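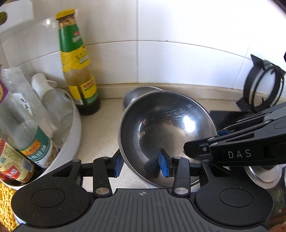
Gildale's secondhand kitchen swap is back in September

I've been hoping somebody would bring this one back, so I'm thrilled to pass it on! The Gildale kitchen swap returns in September at the Fontana hall, with doors open at 9 in the morning, and Ecaterina Grecu is running it again (she did the last one too, and did it beautifully).

If you missed last year, 338 people came through and 2129 pieces went home with somebody new. I went in for a colander and left with a colander, two pie tins and a soup pot I had no business buying. My husband still brings it up.

Stainless steel mixing bowls are what Ecaterina wants most, and she doesn't care if they're scratched inside. "People cook in them, they don't hang them on a wall," she told me. Pot lids are welcome even if the pot is long gone, because there's a lid-matching table this time, run by the folks from Jurkard Hardware on the corner.

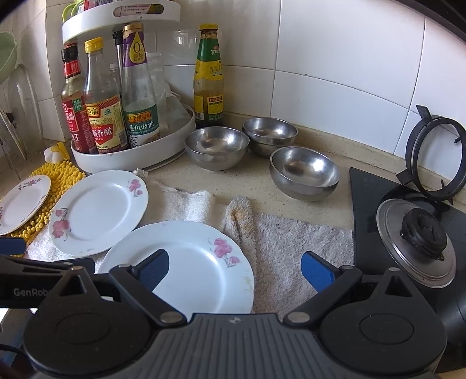 Plates get their own corner, and I'll be standing in it before the doors have properly opened. Sets don't have to be complete or even match in size. I have a real soft spot for white ones with pink flowers and a wavy rim, the kind you'd bring out for cake, and I'd happily take three in different sizes over a boxed set of plain ones. Please wash everything before you drop it off, and wrap plates one at a time in newspaper.

Drop-off is at the side door on Luvuveo Street, evenings from 5 to 7 all through the week before. Tables for bigger donations are limited to 33, so call the hall first if you're clearing out a whole kitchen. Entry is free, and the hall holds 600, so bring your neighbors and a sturdy bag.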